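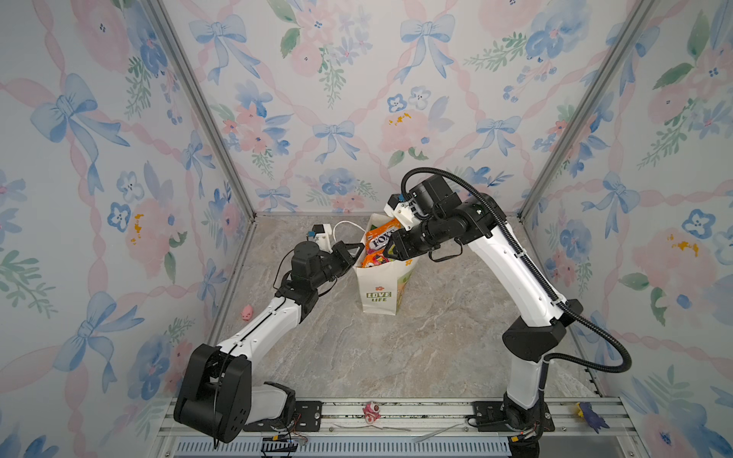

Two arms and one shopping bag at the Lerex open day in Tovetitz.

Search this site Go

"Snacks are mean," Miroslava Levchenko told me, laughing. She runs the bagging demo, and I'd asked why she didn't pick something easier, like boxes!
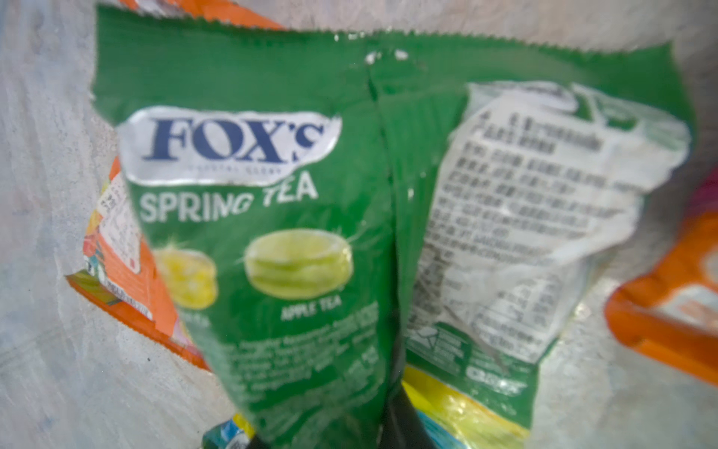 "A box keeps its shape," she said. "Candy bags fold up on you." She has 339 practice runs saved from November alone.

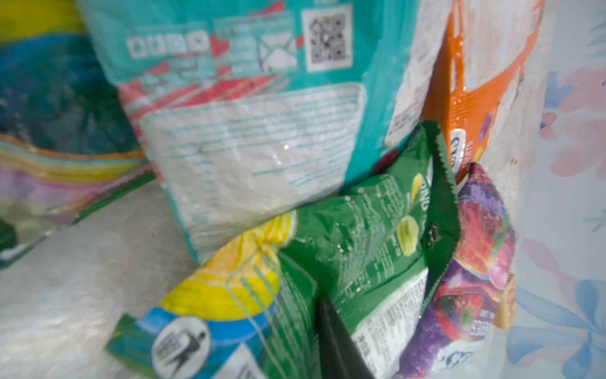 A gripper finger in among the wrappers.

I asked if she ever gets bored. "Ask me after lunch," she said.
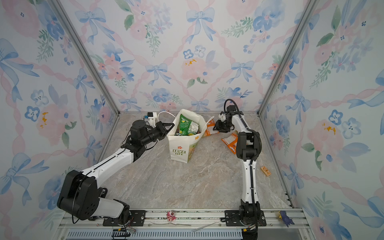
By Kaisu Rissanen

I stayed 15 minutes longer than planned (sorry, bus driver) and she was still talking about handles.

Print | E-mail this story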